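Equipment Planning Forum > Service Robotics > Budgeting for a two-arm table service unit

facilities_plan_2
Posted 11 December 2024
Our department is preparing a request for one two-arm unit to handle table setting and clearing in a training dining room. The draft must be submitted in February. Nutar has quoted on the base model and Dukix on a comparable one. I would appreciate guidance on which costs are commonly left out of a first-year budget.

procure_mw
Spare gripper fingers and cables. Our office placed 37 parts orders in the first year with Dukix, and the original request had a single line for "consumables." Ask both vendors for a parts price list before you compare totals.

Grutov
I do not agree that parts are the main concern. Staff hours were the larger expense for us - more than 30 in setup alone, none of them budgeted. Parts were a minor item.

procure_mw
That may depend on the task. Our unit handled crockery on every shift. A lighter schedule would produce different figures.

taheri_ops
Cloth should be priced as a separate task. Vendors tend to demonstrate plates and cups, and the quotation then covers plates and cups. We requested a written statement that napkins and tablecloths were included, and the quotation was revised. 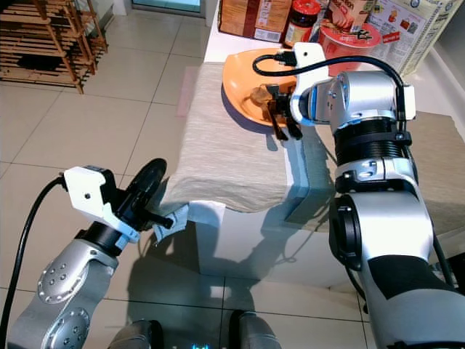 facilities_plan_2
Should the service contract be placed in the capital request or in the operating budget?

taheri_ops
The operating budget, in most institutions. Only the unit, delivery and installation belong in the capital request. Our first contract was entered as capital under request 1711 and had to be resubmitted as 2406.

Grutov
Our finance office permits a prepaid first year to be capitalized. Please confirm with your own before dividing the lines.

facilities_plan_2
Thank you. I will request parts lists from both vendors and add a line for staff hours.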